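Robotics Club: Summer Project Notes
2 January 2024

The members of the Sedetti Robotics Club have chosen the project for the summer break. We will teach our arm, which everyone calls Sima, to pick up small objects from a desk and put them on a tray. It sounds simple, but for a beginner group it is enough work until the new term.

In the last session we practised with the gripper only. Each member wrote a short program to open and close the fingers, and then changed the speed and compared the behaviour. We learned that it is better to start slow. Please save your program in the shared folder under your own name, and do not write over the file of another person, as has happened before. 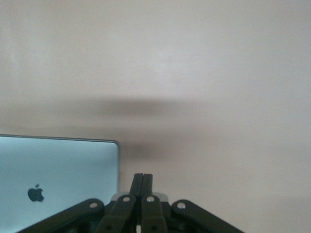
The wrist camera is the next subject. Every member should record 25 short clips, so that the club has 700 in total by the time we begin the training. A clip where the gripper misses the object is also useful, so please keep it and write "miss" in the notes column. Before you record, check that the colour setting is the same as on the sheet beside the desk.

We would also like to enter the Vellitz student challenge, which is held in July. The entry fee is $100 for each club and can be paid from our present budget. The rules are long, and I am still reading the part about the size of the base. If somebody has experience with this challenge, I would be grateful for advice.

Sessions continue in room 426 during the holidays, at the usual hour. New members are welcome and do not need to know programming. Please bring a laptop if you have one, and wear closed shoes.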